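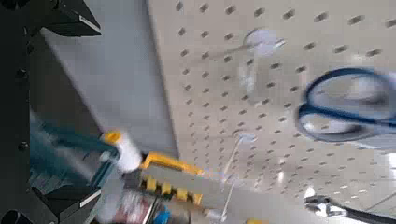

Figure 4. Wrist view at a pegboard, with motion blur.

4.3 Setting up wrist-view perception

Complete this section before you enable grasp planning in Wirkis.

1. Open the Perception tab and select the wrist stream.

2. Jog the arm toward the board at low speed. If handles smear as the scissors do in Figure 4, shorten the exposure and jog again.

3. Set Trigger to "On settle". Wirkis then waits for the joints to stop before it passes a frame to the detector.

Note: Clear plastic hooks and packaging give weak edges. Leave Depth Fill off for these items and draw the hook regions by hand.

4. Move to the viewing pose and save it. Hanging tools should be visible along with the hooks that hold them, like the paint roller and the trowel in Figure 5.

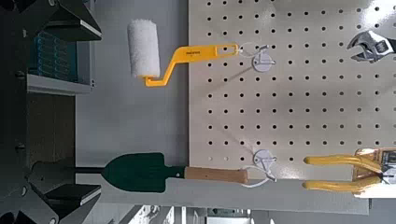 5. Click Label and draw one box per tool. Mark the hook as a separate no-grasp region.

6. Run the detector 3 times from the saved pose. If a box jumps between runs, go back to step 2.

Caution: Keep clear of the arm during step 6. The planner can queue up to 8 moves, and Pause only takes effect after the current one.

7. Save the profile. The log keeps the last 1,000 detections.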